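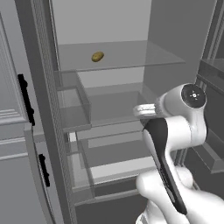
Where Do People Keep Their Potatoes? A Study of Home Storage in Irkow

Senthil Lobo and Kwame Eshun
Food Science Project, Final Report

1. Introduction

Potatoes are sold all year in Irkow, but most of them are harvested in a few weeks in the fall. The rest of the year they come out of storage. Growers and warehouses control temperature, humidity and light closely. Once the potatoes are sold, storage is up to the buyer, and many buyers have never been told what works.

Our project had two parts. The first was a survey of households about where they keep potatoes and what they do with ones that sprout or turn green. The second was a storage trial in which we kept the same variety in different places and recorded its condition every week. We wanted to know whether the common places are good places, and whether people's reasons for using them match what the potatoes do.

2. Background

A potato is a living tuber. It breathes, loses water and in time sprouts. Warmth speeds all of this up. Light makes the skin turn green, and the green areas often have a higher level of glycoalkaloids, which taste bitter and can make a person sick in large amounts.

Cold slows sprouting but has its own effect. At refrigerator temperatures some of the starch in the potato changes to sugar. This is called cold-induced sweetening. The potato may taste a little sweet, and it browns faster and darker when fried or roasted. Those high-heat methods also form more acrylamide when there is more sugar. For this reason people were told for a long time to keep raw potatoes out of the refrigerator. Some food agencies have since relaxed this advice for home use, mainly to cut down on waste, so a person looking for an answer can find two different ones.

3. Methods

3.1 Survey
We handed out 186 paper forms outside the Policarpio market in March. The form had eight questions and fit on one side of a sheet. We got 164 back. Only adults were asked, and only one person per household. No names were collected.

3.2 Storage trial
We bought one sack of Betari, a yellow all-purpose potato grown near Irkow. It was delivered by Tranport straight from the grower's store, so the potatoes had not been on a shop shelf under lights. We threw out any that were cut or bruised and divided the rest among four places:

Refrigerator, in an open paper bag
Closed kitchen cupboard
Kitchen counter, in a bowl
Unheated cellar, in a cardboard box with a lid

The trial ran for 12 weeks. Each week we weighed every group and scored it for sprouts, softness and green skin. At the end we cut slices from each group, fried them for the same time in the same oil, and compared the color.

4. Results

4.1 Survey
The closed cupboard was the most common answer, followed by the refrigerator. The counter came third. Very few people had a cellar, and those who did nearly all used it. Several people wrote that they moved potatoes into the refrigerator only in summer.

The usual reason for using the refrigerator was that "everything keeps longer in there." The usual reason for the cupboard was habit, or that a parent had done it that way. Almost 2 in every five people said they kept onions and potatoes together. Most people cut off sprouts and ate the rest. There was less agreement about green skin. Some peeled it off, some threw out the whole potato, and a few did not know it could be a problem.

4.2 Storage trial
The counter group did worst. It turned green first and was soft and wrinkled well before the end. The cupboard group stayed free of green skin but sprouted early, and the sprouts were long by the last weeks. The cellar group had short sprouts and was still firm. The refrigerator group had no sprouts at all and lost the least weight.

The frying test went the other way. Refrigerator slices came out dark brown, darker at the edges. Cellar slices were slightly darker than cupboard slices, and both were an even gold. We boiled a few from each place as well and saw no clear difference in color, although Kwame thought the refrigerator ones were sweeter. That was not a blind tasting and we do not count it as a result.

5. Discussion

For Betari, a cool dark place was the best overall. The trouble is that a cool dark place is something most apartments in Irkow do not have. In a heated kitchen the choice is between a cupboard, where potatoes sprout, and a refrigerator, where they sweeten. Our results suggest the choice should depend on cooking. Potatoes meant for boiling or soup can be kept cold without much harm. Potatoes for frying or roasting are better in the cupboard – but bought in smaller amounts and used sooner.

The counter had nothing in its favor.

6. Limits of the Study

We tested one variety from one sack. Varieties differ a lot in how fast they sprout and sweeten. The cellar temperature changed with the weather and we only read it once a week. Our frying colors were judged by eye against a printed chart, and both of us knew which slices were which. The survey was done at one market, so people who shop elsewhere are missing.

7. Further Work

A second trial should start in the fall with freshly harvested potatoes, which are still dormant. We would also like to test whether moving potatoes from the refrigerator to a warm room before frying brings the color back toward normal, and whether storing them with onions makes any difference.

8. Division of Work

Senthil Lobo wrote the survey and did the weekly weighing. Kwame Eshun ran the frying test and made the color chart. The report was written together.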